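Home | About Us | Our Sites | Working Here | News | Contact

Your Questions About the Practice Tables

We put this page together after the open meeting at our Joltside building, where so many good questions came up that we ran out of time (and, I'm sorry to say, out of coffee). If you work at Stomthorpe, or are thinking of joining us, we hope you'll find your answer somewhere on this page. Last updated 2025-01-27.

What is Tendance, exactly?

Tendance is our name for the whole program of bringing robot arms into the kitchen and tray-packing work. It covers the arms themselves, the practice tables where they are taught, and the training we give to people who want to run them. Some folks use the name for the arms alone, and that's fine too - we all know what you mean.

Am I going to lose my job?

We know this is the one you came for. No one at Joltside or Vallejo is being let go on account of Tendance. We have 37 people in the tray rooms across both sites, and every one of them has been offered either the same job with some changes or a place in operator training at a higher rate. What we can't do is promise that your job will look the same in five years. Some of the lifting and sorting will go away, and we'd rather say so plainly now than have you hear it in the parking lot.

What does an operator do all day?

More than people expect! You set out the items and guide the arm through a task, and then you do it again with everything moved around. Pick up the strawberry, put it in the bowl, and so on. You also write a short note when something goes wrong, and those notes are read every morning by the people who plan the next round of work. Operators who came from the tray rooms tend to write the best ones, as they already know what a slippery handle does at the end of a long shift.

Why is the arm practicing with toy food?

Real bananas don't last very long under that kind of treatment. Play food keeps its shape and color from one day to the next, it doesn't need a refrigerator, and it makes no mess when it lands on the floor. We move on to real trays and real food later, in a separate room with its own cleaning rules.

How much practice does a task need?

It depends a good deal on the task. A simple pick-and-place usually gets 400 tries before we look at the results, and anything with a door or a lid gets 1000. Vallejo keeps the running total on a whiteboard by the time clock, and when we wrote this it stood at 3574.

Is it safe to stand near the table?

Yes, as long as you stay behind the floor line while the arm is on. Before your first turn you'll be shown the emergency stop and asked to press it yourself, and please do press it whenever you feel uneasy. You won't be asked to defend it afterward. Long sleeves get rolled up, lanyards come off, and only the operator reaches over the table.

I'm not good with computers. Can I still train?

Please do. The course takes about six weeks, on paid time, and most of it is hands-on. There is a bit of typing and one screen with a lot of buttons, and we go over that screen as many times as you like. The next group starts in April, and the sign-up sheet is in the break room at both sites.

Will the arm set the pace for the rest of us?

No. Line speed is still decided by the shift lead, the same as before, and it was written into the site agreement for that reason. If you feel things creeping faster, tell your lead or drop a card in the box by the lockers. We do read the cards - even the ones about the vending machine. 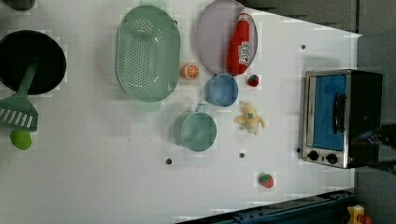

Practice table with play food, dishes and the toaster oven.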